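Print this story | E-mail to a friend

Filed under: Short Fiction, Science & Sky

The Chirp
By a staff contributor
October

I was eating cereal out of a mixing bowl when the phone rang, and the woman on the line said she was calling from the Vulside Observatory and was I the person who had written to them about the wobble.

I said yes, I was. I also said it had been a while, and that I was sorry about the handwriting.

You have to understand that I was nineteen and had never been anywhere. I worked mornings at Marchetti, the bakery on the corner, and in the afternoons I sat upstairs over the shop and went through the free data that Vulside puts out for anybody who wants it. They listen for gravitational waves up there, two long tunnels in the hills with a laser running down each one. When a pair of dead stars fall into each other a very long way off, the tunnels get a tiny bit longer and shorter, and if you turn that into sound you get a chirp. Like a bird going up a slide whistle! I'd played the famous ones for my mother so many times that she could do them herself at the sink.

The wobble came after a chirp. I'd found it in file 458, which everyone else had looked at years ago and put away. There was the chirp, then quiet, and then 7 seconds later a small shiver in the line that shouldn't have been there. I figured it was a truck. It's usually a truck. But I kept going back to it between batches of rolls, and one night I wrote the whole thing out by hand and mailed it, because their web form kept eating my attachments.

"We'd like you to come and talk us through it," the woman said. "Do you have a way of getting here?"

I told her yes, which was a lie.

My mother took the can down from over the stove. She had 2,000 in there, in small bills, and it was for the roof. I said no and she said the roof had been leaking since before I was born and could go on leaking. Then she ironed my one good shirt and got mad at the iron, and then at me for standing there, and I went out and sat on the steps till she was done.

The bus to Lorker takes all night. I had the window seat and a bag of day-old rolls from the shop, and I practiced my talk under my breath until the man beside me moved up a row. I don't blame him. Around four in the morning I decided it really was a truck. By five I was sure of it – I could practically see the thing, some delivery van with bad shocks, bouncing along past the end of the tunnel – and I thought about getting off at the next stop and calling my mother.
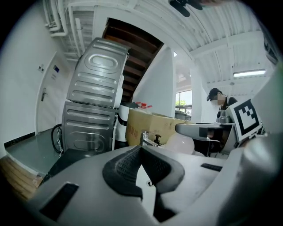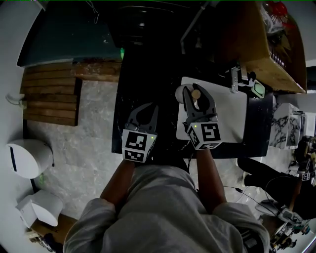 I didn't get off. There wasn't a next stop, for one thing. The bus ran straight on through the dark and let us out in Lorker at sunup, and the woman from the phone was waiting by the ticket window in a big green coat, holding up a piece of cardboard with my name spelled wrong.

They gave me coffee and put me in a room with 2 blackboards. Eleven years of school and I had never once been handed the chalk! I started in the wrong place and had to go back. I called the shiver "the wobble" and an old man in the front row wrote that down, and I wanted to die. Then he asked whether I had checked for trucks.

"Sir," I said, "I've been checking for trucks all night."

He laughed so hard he had to take off his glasses. After that it was easier. I drew the chirp and the quiet and the shiver, and somebody pulled up the road sensors for that hour, and they showed nothing on the road at all. Then they all started arguing with each other and forgot I was there, so I ate a roll.

They kept at it until lunch. Somebody thought it was an echo, somebody else blamed a pump. The old man said he didn't know and that he hadn't gotten to say so in a good long time.

I called home from the hallway. My mother picked up on the first ring, so she must have been sitting on top of it.

"Was it a truck?" she said.

"They don't think so."

She was quiet for a second. Then, very softly, she did the chirp – all the way up the slide – and waited, and I could hear her counting under her breath.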